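6.4 Fault 14: Grip lost during a pick

Applies to: Jarkano hand-held gripper, manual revision 11/12/21

Fault 14 is logged when the fingers close on a part and the closing force then drops before release is commanded. The usual cause is a worn, dirty or lifting finger pad. The Skutex controller stops the cycle and holds the fingers in their last position.

CAUTION: The fingers can close without warning when the fault is cleared. Switch off drive power before touching the pads or link arms.

1. Support any part still held in the fingers.
2. Set the controller to HOLD and switch off drive power.
3. Open the fingers by hand until there is a wide gap between them. Do not pry against the pivot rings.
4. Bring the gripper over a clear, flat surface in even light.
5. Look along the inner side of each finger. Check the upper corners of both pads for lifting, and the rims for trapped debris.
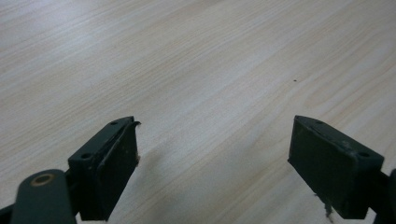
6. Remove fibers and crumbs with a dry, soft brush. Do not use compressed air near the link arms.
7. Press on each pad corner. If a corner curls outward after being pressed flat, replace both pads as a pair (kit 2094). Do not glue a lifted corner.
8. Restore drive power and run the grip test 3 times with the test block.

NOTE: Light scuffs on the pad face are normal wear and do not require replacement.

NOTE: If the pads are in good condition and the fault returns within 12 cycles, check the finger screws for looseness, then go to section 6.5, Force Sensor Offset.

Record the fault and any pads fitted in the service log.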